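Come Spend an Open Day With Us: Participants Wanted for the Robot Table at Odero

Posted 08/09/2022

Hi there! I'm Mererid Humphreys and I run the visitor program at Odero. We're opening our workshop to the public this October, and I'm looking for people who'd like to come in, sit down at a table with a robot arm and do some simple everyday jobs with it. You don't need to know anything at all about robots. I came here from a job in a garden center, and my first week I was scared to touch the keyboard.

We've done open days before, and they were fun, but they were very much "stand behind the line and watch." People were polite about it. Then the kids started asking if they could drive, and then the grandparents started asking if they could drive, and I went back to my boss with a page of notes. So this time visitors get a real turn, and a smaller group gets signed up ahead of time to be our table participants. That's who this call is for.

What you'd be doing

Each participant gets a session of 95 minutes, including a short welcome and a break with coffee (decent coffee, I fought for it). You'll be one of 4 people in your session, and you'll swap between guiding the arm, setting things out on the table for it, and talking with visitors who stop to watch. The talking part matters more than you'd think! People will ask you what it feels like, and I'd love for them to hear it from somebody who sat down for the first time that same morning.

The jobs are small household ones. Picking things up, passing them over, putting them down where somebody asked. We like flat and floppy stuff a lot, like paper, napkins and thin foam, and those are harder than they look. A mug stays the shape of a mug. A sheet of paper bends, slides and catches the air, and you have to come at it slowly and get it by a good spot. I still drop plenty.

You'll have a screen next to you with the view from the little camera on the arm's wrist. It takes a few minutes to get used to, as the fingers always sit at the bottom of the picture and the whole table seems to swing around when the arm turns. Watch the tips of the fingers and whatever is right in front of them, and let the rest blur by. Orange sheet, yellow fingers, flowery-looking table cover with its gray fronds and leaves going past – after a while your brain sorts it out.

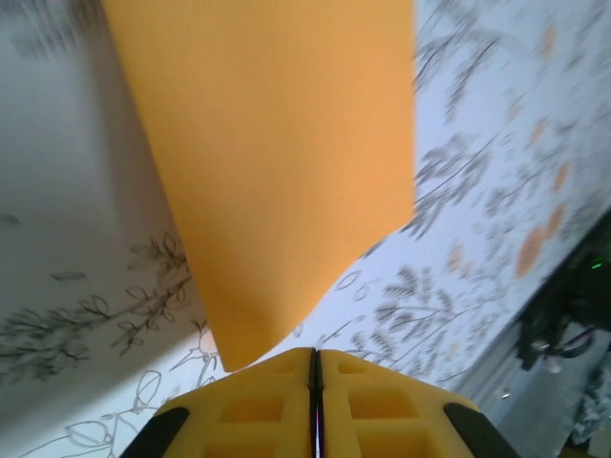
Who I'm looking for

Anyone 16 or over who can sit at a table for a while and is happy being watched by strangers. If you're under 18, a parent or guardian needs to sign the form too. I'd especially like to hear from people who work with their hands (bakers, tailors, nurses, mechanics, anybody who folds or wraps or sorts for a living), and from people who find gripping things difficult and have opinions about what a helper should do. Left-handed people, please say so when you write. We can set up the controls on either side and I'd like to have a good mix.

You don't have to like robots. One of our best participants last time told me in the first five minutes that she thought the whole thing was silly, and she stayed an extra half hour.

Where and how

The open day is at our Lendov building, ground floor, big blue door on the parking lot side. There's a ramp, the restrooms are on the same level, and the tables go up and down for wheelchairs. It gets loud in the main hall when the doors are open, so if noise is a problem for you, ask me for one of the early sessions. Those run before we let the public in, with the lights turned down a bit if you like.

Next door, the team from Mayrhofer will be showing their sorting line, and Cedden is bringing a cart that follows you around. You're welcome to look at both before or after your session. They're separate from us, though, so I can't book you in over there.

What you get

We pay for your time with a gift card, handed to you at the end of your session, and we cover parking or your bus fare if you bring the ticket. Lunch is on us. You also get two guest passes for the public part of the day, so bring somebody along to cheer or heckle.

The sessions are recorded by the cameras on the arm and over the table. They're pointed at the work, but your hands and voice may end up in the recording, and the form explains what we keep and for how long. Please read it before you come. If there's a part you're not comfortable with, call me and we'll talk it over, and you can stop any time on the day and still get your card.

How to sign up

Send me an email through the contact page with "robot table" in the subject line. Tell me your name, a phone number, whether mornings or afternoons suit you, and a couple of sentences on what you do all day. No résumé, please! I'd much rather hear about the trickiest thing you had to pick up this week.

I have 3 spots set aside for people who've been to an Odero open day before, and the rest are for new faces. I'll write back to everyone, including the people I can't fit in this time, and I'll keep a waiting list in case somebody drops out.

Mererid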